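Watico Nillar Book Cradle, Folio Size
For rare books, manuscripts, ledgers and anything else older than your house

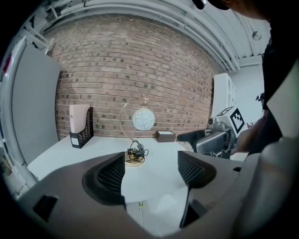
Desk lamp with a gold stand and white globe shade, on a white table.

Old books do not like to be opened flat. They were sewn by people who assumed you would hold them on a slope, by a window, with clean hands and few plans for the afternoon. Press one down on a desk and sooner or later the spine makes a small dry noise, and the estimate in the catalog goes down by more than the price of this cradle.

The Nillar is a folding cradle for showing bound books at auction previews, in reading rooms and at home. Two padded wings sit on a base board and lean back to whatever angle the binding will put up with. You set the angle with a peg. We tried a dial on the first version and customers spent the whole preview turning it.

What comes in the box

Base board, birch, with cork feet
Two wings, covered in undyed cotton over firm felt
4 angle pegs (you need two, and you will lose the others)
3 spine wedges, thin, medium and prayer book
2 weighted page snakes, cotton, filled with glass beads
Instruction sheet, one side only

Choosing the size

Folio suits most large-format books: atlases, antiphonals, account books, the family Bible with the births written in the front and one of them crossed out. If you mostly handle small devotional books, get the Quarto. A pocket psalter on a Folio cradle looks like a child in a dentist's chair, and it slides.

For anything too wide for one person to carry comfortably, please write to us before ordering. We will probably suggest two cradles and a second pair of hands. We sell the cradles.

Setting up

Unfold the base until the hinge clicks. Put both wings at the steepest setting and the right wedge in the gutter. Lay the closed book in, spine down, and open it a little at a time, moving the pegs down one notch when the boards ask for it. Stop when the book stops. Vellum leaves will try to close themselves, particularly in November, when the heating comes on and everything made of skin remembers its original shape. Use the snakes across the outer margin and keep them off the text, off the gold and off any pigment at all.

Take the book out before you fold the cradle. We would like to delete this line, and every year we get a letter.

Who uses it

Haltthorpe, the saleroom, bought a set for its fall manuscript previews and has since come back for more pegs. Lai-ching Kong, who runs the book department there, sent us this: "Viewers still ask if they can just have it flat on the table. I point to the cradle. It saves me using my voice."

Massawe makes our cotton covers and will sell you a spare pair in the same undyed cloth. They also offer burgundy velvet. Velvet photographs well and sheds on everything, and we have stopped arguing with people about it.

Care

Covers come off with ties and wash cold. Leave out the softener. Wipe the board with a barely damp cloth and let it dry before it goes anywhere near a binding. The page snakes can't be washed, but they can be brushed, and they can be replaced when somebody's dog finds them.

Price and delivery

Folio cradle, complete: $156
Quarto cradle, spare pegs, wedges and snakes: see Parts
Shipped flat, in a plain carton

Returns are accepted if the cradle is clean and has all its pegs. If it's missing one, send it anyway with a note. We have a drawer full of them.

Related items: Nillar Quarto, Nillar Scroll Rest, bone page turner, foam wedges (gray, joyless, very good)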